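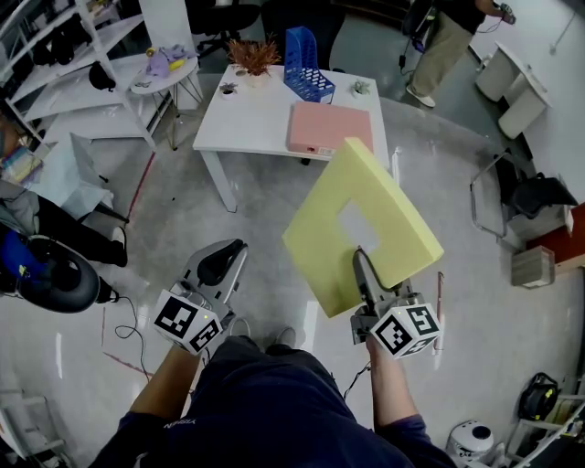
Grallby Tenants' Group Questions "Free" Laundry Upgrade, Asks Lasico for the Full Contract

GRALLBY — The Grallby Tenants' Group said in October that it will not back a plan to replace the coin laundry machines in the Hutapea Street buildings until the landlord releases the full contract with Lasico, the company that would own and run the new ones.

The plan was presented to residents as an upgrade at no cost. The group has read the four-page summary handed out in the lobbies and does not believe that is a fair way to put it.

"Free to install and free to use are two different things," said Delali Issahaku, who speaks for the group. "The summary has a whole page on how nice the app looks. It has one line on price, and the line says prices may be adjusted. Adjusted by whom? How often? We asked twice and got the same brochure back."

Under the proposal, 20 new washers and dryers would go into the basements of the three buildings, which have 608 apartments between them. Coins would no longer be accepted. Residents would load money onto an account in Lasico's Satau app, with a minimum deposit each time. The summary does not say whether unused money is returned when a tenant moves out.

Lasico's material states that tenants in other buildings "report high satisfaction." The group asked which buildings, how many tenants answered, and who did the asking. A reply from Lyle Holloway, the company's regional account manager, said the results were internal.

The group is also doubtful about the claim that the new washers will cut water use. They may well do so. But water in the basements is billed to the landlord, and nothing in the summary says that any savings would be passed along to the people paying for each load.

Residents over 70 have raised a separate concern — several of them do not own a smartphone. Lasico says a payment card will be available "on request," with no word on where to request one or what it would cost.

"I have done my wash in that basement for a long time, and I'm not attached to the old machines," said Herman Santoso, a tenant in the north building. "Two of them eat quarters. Fix those two. I don't see why that takes a ten-year deal."

The group is asking for four things before any signing:

The complete contract, including the length of the term and the terms for ending it early.
A written limit on price increases.
A way to pay in cash or by card in every laundry room.
The amount, if any, that Lasico will pay the landlord for the use of the space.

Dimas Chin, who manages the buildings, has said the contract contains business terms that can't be shared. The group notes that it offered to review a copy with those terms blacked out and has had no answer to the offer.

Tenants who want to read the summary can ask for a copy at the group's table in the south lobby, from 6 p.m. to 8 p.m. on weeknights. Written comments are also welcome and can be left in the box next to the mailboxes.

About the Grallby Tenants' Group
The Grallby Tenants' Group represents renters in the Hutapea Street buildings. It takes no money from landlords or vendors.

Press contact: Mawar Gunawan, Grallby Tenants' Group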